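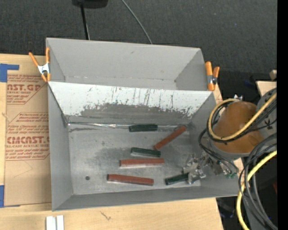

I finally got tickets to see Zondov in September and I have been unbearable about it ever since (ask anyone at work). I missed them the last time they came through because I had the flu, and the time before that because I flat out forgot what day the presale was. So this time I had three tabs open, my card out and a cup of tea going cold. My number in the queue was 228! I've had worse. The nerves were something else though. Then the page flipped over and I just about threw my phone.

Row five, on the aisle. I'm bringing my sister, who only likes the first album and says so every chance she gets. She's wrong. The second one, Meinecke, is my favourite by a mile, and if they don't play the title track I'll be sulking the whole drive home. I've been putting it on while I cook and I swear I hear a new bit of keyboard every time.

The opener is Flunent, who I'd never heard of until Dolores Greenberg sent me a song of theirs last winter. It's slow and a bit mumbly and I didn't get it at all, and then it was in my head for three days. Dolores has seen them live and says they're much louder than you'd think, so I'm packing earplugs (I'm at that age).

My only grumble is the fees. I won't say what I paid in the end, but the "service" part would have covered a nice dinner. And the merch is all online now, so no coming home with a T-shirt in a colour I'll never wear!

If you're going too, leave me a comment. I want to know where people are parking.

Print this post
E-mail this to a friend
Last updated: Aug 7, 2023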